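Ticket: left arm stops short of the packet on the snack bin cell
Status: Open - monitoring
Category: Two-arm table cell / pick and place
Site: Limsakul, ground floor
Opened: November

09:10 - Reported
Left arm on the packing table is missing picks. It comes down over the packet, stops a little too high, closes on air and goes back to its start pose. The right arm on the same program picks without trouble. Operator says it began after the cell was powered down overnight. No error on screen, no warning in the log. The cell carries on as if it had the packet, so the bin ends up short.

09:25 - First checks
Emergency stop tested, works.
Bolts on both arm mounts checked with a key. Left mount had one that took a quarter turn. Tightened, no change.
Fingers on left gripper opened and closed by hand command ten times. Movement is smooth and they meet evenly.
Table height not altered since set-up.

09:50 - Logs
Pulled the joint log for the left arm from the Eltelora controller. Commanded and reported positions agree on every joint, so the arm thinks it is where it should be. That points to the zero being wrong, or to something pulling on the arm that the motors are not seeing.

10:15 - Shoulder zero
Ran the zero routine on the left arm with the gripper clear of the table. The shoulder came back 13 counts away from the stored value. Ran it again, same result. Saved the new value and restarted the controller.
Result: better, but still missing. Out of 70 test picks it missed 3, all of them at the far end of its reach.
The old value is in the set-up notes under "left shoulder, before November change" if we need to go back.

10:50 - Cable
Watched the far picks with the speed turned down. When the arm is stretched out, the gripper cable goes tight just before the fingers get to the packet and the wrist tips slightly. The cable had been clipped too close to the elbow. I took off the clip nearest the gripper and let more cable through, so there is now a loose loop by the gripper at full reach. Needs watching in case the loop gets under the fingers.
Did not touch the right arm. Its cable already has a loop.

11:20 - Question to Imora support
Asked whether the shoulder zero should move at all after a normal power down, and whether the backup battery on the joint board could be the cause. Sent the joint log and both zero values.

11:55 - Reply from Imora support
They say it should not move. If it does it again after the next power down, they want the battery voltage read before anything is reset. They also asked us to keep the speed limit at 2000 on the left arm until we have a full shift without a miss. Limit set. Units are the controller's own steps per second, same as in the parameter sheet.

13:30 - Retest
Used the same red snack packets as the morning run. The program was left as it was, including the approach height. I did not want to change that while the zero was still in doubt.
First run with packets spread out: no misses.
Second run with packets overlapping, as they often are when they get tipped out: no misses, but twice the left arm lifted the top packet and dragged the lower one a short way. That is a separate matter and was there before. It should have its own ticket. 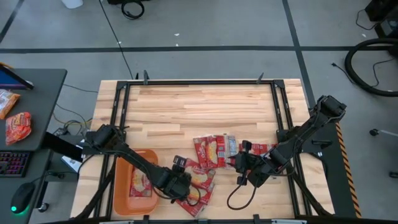
Retest, left gripper over two overlapping packets, right gripper at its packet, one packet in the orange bin.

14:40 - Still to do
Read the joint board battery after tonight's power down, before running the zero routine.
Fit a longer clip strap on the left arm. There are none in the drawer. Zornovetti part, same as on the right arm. Ordered.
Check the loop on the left gripper cable at the start of each shift until the strap is fitted.
Open a new ticket for dragged packets.

14:55 - Handover note
Cell is fit to run at the lower speed. If the left arm starts closing on air again, stop it and leave the zero alone. Save the joint log first, then add the time of the miss to this ticket.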